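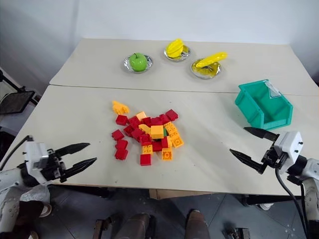 Ignacio thinks the chase in Maldonado should have been shot in the rain, and he told me so before I'd even got my coat off tonight. I let him talk, but he's wrong! I stood behind the barrier for the whole second half of it and it was wonderful dry, all that dust coming up off the road when the van swung round.

So, day 4 as an extra. Call time was 5 a.m. and I was awake before the alarm (too excited, same as yesterday). They had 267 of us on the square, most in gray coats, and I got put by the fountain, close enough to hear Estíbaliz Moya run her lines under her breath. She plays the getaway driver and she is so good. Two takes on the slap, and the second one made the woman next to me gasp out loud, which ruined it, so they went again from the top of the scene.

Lunch was late. Swapped shoes with a girl from Stindau whose heels were killing her, mine are a size too big anyway.

They moved us to the train station after three and I walked past the same ticket window until my knees hurt. If they keep even one of those walks in the picture I'll scream in the theater. Back again tomorrow, night shoot, bring the thick socks and ask wardrobe about the missing button.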